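Forums > Books & Reading > Business and How-To > Best first book on managing a product?

ferngully_pam
So my boss has decided I'm the "product owner" for our booking tool as of this week. I have never owned a product. I've answered phones for it! I'd like one book, maybe two, that I can get through on the bus. I've been looking at Bleddyn Jenkins, The Accidental Roadmap (the Pavier paperback), and the Ritchie handbook that every list seems to put first. Anybody read either one? I don't have a business degree and I fall asleep at diagrams.

tollgate88
Jenkins, easily. I read it in a weekend when I got moved over from support. The chapter on saying no to your sales team is worth the price by itself, and he writes like a person. I still use his one-page plan every quarter.

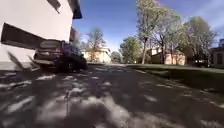 The only part I'd skip is the long bit in the middle about pricing, unless you set prices. He wrote it for people selling software to dentists and it shows. Go straight to the interviews chapter, then come back to the beginning when you've talked to a few customers.

moss_and_margins
Gonna disagree with tollgate here. Jenkins is fun but it's thin. I finished it feeling great and then sat down on Monday with no idea what to do first. The Ritchie book is drier, sure, but it has worked examples from start to finish, with the messy notes left in. You can copy their interview script word for word and it holds up.

tollgate88
It's also a brick, moss. She said bus!

moss_and_margins
Get the ebook then. Mine says 1,053 pages on the tablet but that's with the font cranked up, and a big chunk of it is appendix. I read maybe a third of it and got what I needed.

ferngully_pam
OK a thousand pages is a lot of bus, lol. Is there a sample chapter anywhere? I don't mind paying, I just got burned last November on a leadership book that was one blog post stretched over twelve chapters. I gave it to my sister and she gave it back.

Also should have said, we're small. It's me and 2 developers, and one of them is part time. Most of what I've seen online seems to assume you've got a whole department and somebody to make the slides.
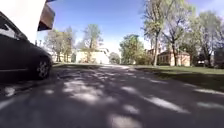 quillback: With a team that size I wouldn't start with either of them. Look for the Wollunia workbook. It's short, it has blank pages you fill in yourself, and the whole thing assumes you're doing this job on top of another job. I went through it with our one developer over lunches and we argued the whole time, which was kind of the point. We cut about half of what we'd been planning to build.

tollgate88
Isn't that the one with the stickers?

quillback
There are stickers. You can ignore the stickers.

moss_and_margins
I've flipped through it at a friend's place. Nice for a first pass, but there's nothing in there on what to do when your numbers are bad, and that's when I wanted a book the most. We had 3,000 people sign up for a trial and hardly any of them came back. Ritchie has a full chapter on that. The workbook has a page with a cloud drawn on it.

ferngully_pam
Update for whoever cares! The library had Jenkins, so I've got that for three weeks, and I ordered the workbook from Bunetti because they had a used copy listed as "lightly written in." I'm a little scared of what I'll find. I started Jenkins this morning and I'm already past the part with the whiteboard story, which made me laugh out loud next to a stranger.

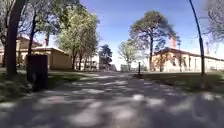
I did take tollgate's advice and jumped ahead to the interviews. I'm calling a customer tomorrow, the nice one, to practice. Moss, if I get stuck I'll try your brick, I promise. Does the older edition matter or is it the same book with a new cover?

moss_and_margins
Older one is fine. The new one adds a chapter on remote teams and moves the glossary. Don't pay extra for it.

Contact us | Forum rules | Copyright the forum owners and individual posters | Back to top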